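Plindis Community Kitchen: progress report to the Leitner Fund, 3/25/22

What a quarter! We served 785 hot drinks in January alone, and the long wooden table is now in use at Zaltness. The enamel mugs are a hit too, especially the light blue ones with the dark rim.

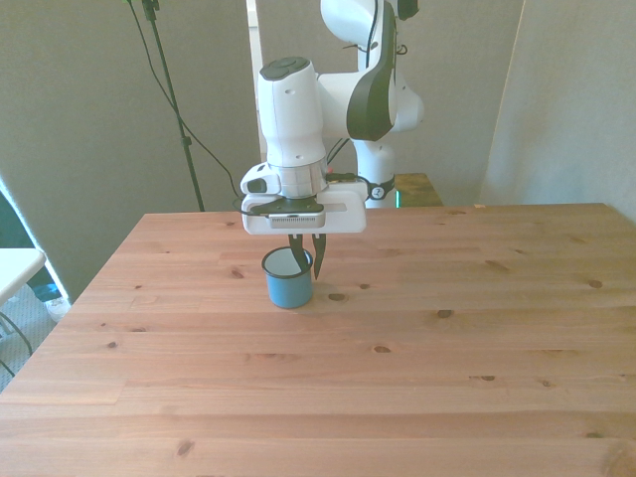
One of our regulars wrote to ask for bigger mugs, as the small ones mean too many trips back to the pot. Fair point! We've spent $939 so far and would love to put part of the rest toward 10 larger ones.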